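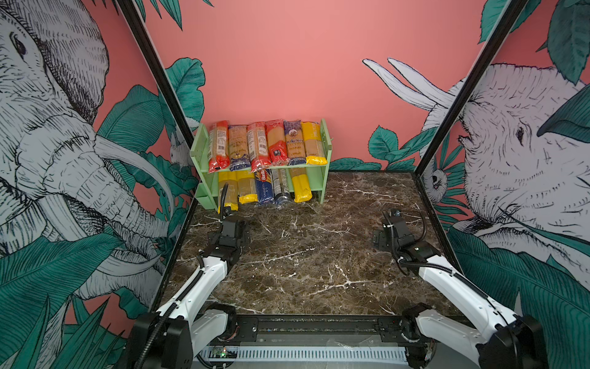 **Kiani opens its dry goods library to the households of Gedness**

GEDNESS — Kiani, the neighbourhood food centre on Sollau Street, is pleased to announce that its dry goods library will open to all households of Gedness in August. Until now the service was available only to families who were registered with the centre's evening kitchen.

The library works in a simple manner. A household may take pasta, rice, lentils or flour from the shelves when the month is difficult, and may bring something of the same kind when the month is better. No form must be filled in, and no proof of income is asked. The only request is that packages are unopened and still inside their date.

During its first year the library received 3,625 packages from local families, two bakeries and the grocery wholesaler Trirkska, which has now agreed to deliver twice each month. Dried pasta was the most borrowed item, followed by red lentils.

"Many of our neighbours told us that they do not wish to receive charity, but they are happy to borrow," said Amna Memon, coordinator of Kiani. "I grew up in a building where you knocked at the next door for a cup of flour, and the next week they knocked at yours. We wanted to have this again, with a little more shelf space."

The opening hours will become longer with the new program. The library will receive visitors from 10 in the morning until 5:30 in the afternoon on weekdays, with a break of one hour at noon. Persons who work late may arrange a pickup at the evening kitchen, which is served from the side entrance near the bicycle racks.

Kiani will also begin a series of 17 short cooking classes, each planned on ingredients which are found in the library. The first classes will treat pasta with chickpeas, lentil soup and flatbread made without yeast. Participation is free of charge, and children older than eight years are welcome together with an adult. Places are limited by the size of the kitchen — please reserve at the front desk.

Donations of dry goods are accepted during all opening hours. At this moment the centre has a particular need of short-grain rice, whole wheat flour and gluten-free pasta. Glass jars and home-canned food can unfortunately not be accepted.

**About Kiani**

Kiani is a non-profit food centre serving the town of Gedness. It operates an evening kitchen, a dry goods library and a small herb garden behind the building.

**Media contact**

Amna Memon, Coordinator
Kiani, Sollau Street, Gedness
Interviews may be arranged through the front desk.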